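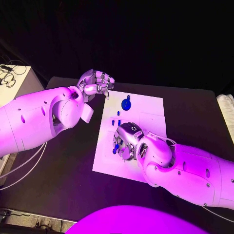
Skesard Peg and Plate Set

Sold by Midden
Item no. 3000
Price: 1725 kronor, shipping added at checkout
Page updated Nov 17, 2021

I've been selling the Skesard longer than anything else in the shop, 11 years now, and I still get a bit silly when a new batch comes in. It's such a simple thing! You get a white board that lies flat on the table, a handful of small blue pegs, a blue disc that looks a lot like a gear, and white plates with holes cut in them. Set it all out, move it around, fit things together, take it apart, start over. My mother-in-law has one permanently set up on her sideboard and won't let anyone dust it.

Birger Ekström drew the first version at his kitchen table, and he's still the one I call when somebody writes in with a question I can't answer. (He picks up after the fourth ring and asks how the weather is down here, every time.) His idea was a set for hands. You pick up something small, you turn it until it faces the right way, and you put it down exactly where you meant to. I know that sounds like nothing much, but try it with a small peg after a long day and a big dinner.

What people ask me first is whether it's a puzzle or a toy. I never know what to say. There's no one finished picture you have to end up with, so if you like a box lid to copy from, you may want the Plurora cards that go with it. They show layouts from very easy to pretty mean. Without the cards you make up your own, and I think that's more fun, but my sister disagrees loudly and she's bought two packs.
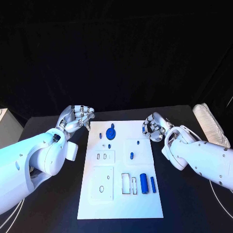

The other thing people ask about is the plates, and I'm glad, as they're my favorite part. The cutouts don't all match. There's a small square plate with two rounded slots next to each other, and there's a larger one, a rectangle, with two ovals that are clearly different sizes. I like starting with the big plate down low on the board and then working my way up to the fiddly bits. Arvid Backlund, who packs our orders in July when I'm away, goes at it from the other end and starts with the disc. We've argued about this more than two grown men should.

The disc is a round part with a raised hub, and it's the piece everybody reaches for. Kids want to spin it. Let them, it's a nice weight in the hand, but put it back on the board before dinner or you'll be finding it in a slipper.

A word about the table. Go dark if you can. We tried the set on pine, on a flowery oilcloth and on my old desk, and white on dark wins by a mile. You see the edges of the board right away and the pegs don't vanish. On the oilcloth I lost one for a whole afternoon and it was lying next to my coffee cup the entire time.

Light matters too, though less than you'd think. Nyberg, the café on the corner, has had a set out for customers since spring, and they keep it pretty dim in there in the evenings. People manage fine. They've asked me for a second one for the window table, so I guess that's a review.

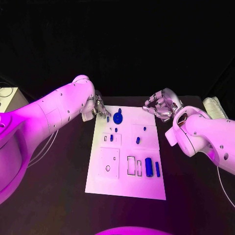

Midden Shop Notes, No. 11, page 66

I wrote a little piece on getting started for our printed notes, and enough of you asked for it again that I'm putting it up on the product page for good. Nothing fancy, just how I'd do it with a brand-new set:

Clear more table than you need. The board is big and you'll want elbow room on both sides of it.

Turn the board lengthwise so it points away from you. You can have it sideways, sure, but then the far corners get awkward and you end up leaning over your own work.

Put the disc up near the far end. It's the only gear-like one of the blue pieces, so it makes a good landmark.

Stand the pegs up. They can lie down too, and some of the Plurora layouts want them that way, but a standing peg is much easier to pinch. Come in from straight above with your fingertips together and let go gently. If you let go in a hurry it tips over, and then it rolls, and then you're under the table.

Give each hand a side. I'm hopelessly right-handed and this was torture for the first week, but now I'd never go back. Left hand takes what's on the left, right hand takes what's on the right, and whatever is in the middle goes to whoever gets there first.

Leave the small pieces for last if you've got a cat.
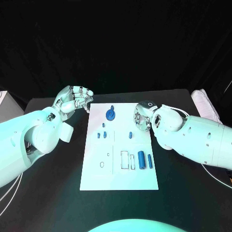

Layouts to try without the cards

The pair and the loner: put two pegs close together, side by side, on the left half of the board. Put one more over on the right, level with them. Now move the pair across without knocking the loner over. It's harder than it reads.

Under the disc: stand one peg directly below the disc and see how near you can get it without touching the rim. My nephew can do this with his eyes shut, or says he can.

Swap: two people, one board, each of you moves one piece and then it's the other's turn. No rules beyond that. Arvid and I have played some very long evenings of it.

Spare parts and returns

Pegs get lost, I know they do. Write to me with your order number and tell me what's missing, and I'll put a replacement in an envelope. Plates I can usually send the same week. Discs take longer, as Birger likes to check those himself before they leave.

If you don't get along with the set, send it back within a month with all its pieces and I'll refund you. Please wrap the board well, the corners take the worst of it in the mail. Plurora cards can be returned too if the pack hasn't been opened.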